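Fakodex review: a simulation kit for people who want to know why their policy fails

I've been putting off writing this until I had a full project behind me, and now I do. Fakodex is a simulation package for tabletop manipulation research. You get a room, an arm, a library of household objects, and an evaluation method that comes bundled with it. I came for the room and the objects. The evaluation method is what I want to rave about.

My background, so you can weigh this: I train pick-and-place policies, mostly from demonstrations, and I've used three other simulators for it. Before this I was on Sturko, which I still like for contact physics and which has a much better manual.

What the method does

The authors call it paired resets. You choose a base layout and save it. Fakodex then makes variants, and each variant differs from the base in exactly one thing: one object moved, one object swapped for another, one light changed, one container turned. Your policy runs on the base and on the variant with the same random seed, back to back, and what gets scored is the pair.

That sounds so plain that I nearly skipped it. I'd always done what everyone in my corner does, which is shuffle the whole table every time, run a few hundred trials and report one success rate. You get a number, and then you stare at videos for an afternoon trying to guess what the number means. With pairs, the failures come already sorted by what changed. I had my first useful answer before lunch!

Our test was 300 pairs on a tidying task: pick up the named thing, put it in the named crate. The policy was a small one that Hòa Đặng trained over the winter, and on shuffled tables it had looked perfectly healthy. Under paired resets, 27 pairs split, meaning it succeeded on the base and failed on the variant. When we sorted those, most of them came from turning a crate. Moving the mugs hardly bothered it. Changing the lights hardly bothered it either, and I would have bet money on the lights.

So the policy had learned where a crate usually sits and which way it usually faces. Hòa added turned crates to the training set (151 new demonstrations, all done in simulation in July) and we ran the same pairs again. The split count dropped to 2. I know this is one task and one policy, and we haven't moved it to a physical arm yet, so please don't quote me as proof of anything grand. I was still grinning for the rest of the day.

The room and the objects

The stock room is bright and uncluttered, with a perforated grey platform for a floor and the arm hanging from overhead. I'm a fan of the overhead mount. We put a drawer cabinet on one side and the crates on the other, and the loose stuff goes in between — mugs, a plate, a bowl, a bottle, a banana, and a few small odds and ends that are there mainly to be in the way. Color is handled well, too. With a yellow crate and a black one on the same table, plus a mustard-yellow mug and an orange-yellow bowl, any policy leaning too hard on "find the yellow thing" gets caught quickly.

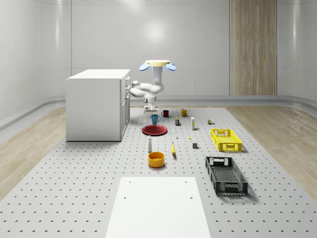

Setting it up

Install took me one evening, and most of that was my own fault for having an old graphics driver. The layout editor is drag and drop, with a text file underneath that you can edit by hand. I ended up living in the text file. Saving a base layout is one command, and generating the variants is another.

Lâm Kiều set it up on a second machine from my notes and got matching results on the pairs, seed for seed. If you've ever tried to get two computers to agree on a physics simulation you'll understand why I'm giving that its own paragraph.

What I'd change

The variant generator will happily put an object where the arm can't reach it. There's a reach check, but it's off by default and mentioned once, deep in the docs. Turn it on first.

The report page shows you split pairs and hides the ones where both runs failed. I'd like those side by side. A pair that fails twice tells you something as well, and right now you have to dig it out of the log.

Soft objects aren't there yet. No cloth, no bags. If laundry is your research topic, look at the Soltow add-on or wait a version.

Changing two things at once isn't supported, and I do miss it. Some failures only show up when the crate is turned and the object is swapped, and the method as shipped will never find them. You can chain variants through the text file if you're stubborn, though the report page then labels them all wrong.

Who it's for

Anyone training manipulation policies who has a decent success rate and a bad feeling about it. Students especially, as the paired runs make for a very readable results chapter. If you only need a fast physics engine, it's more than you need and you'll be happier with Sturko.

I'm keeping it. Next on my list is the same test with the drawers, starting half open.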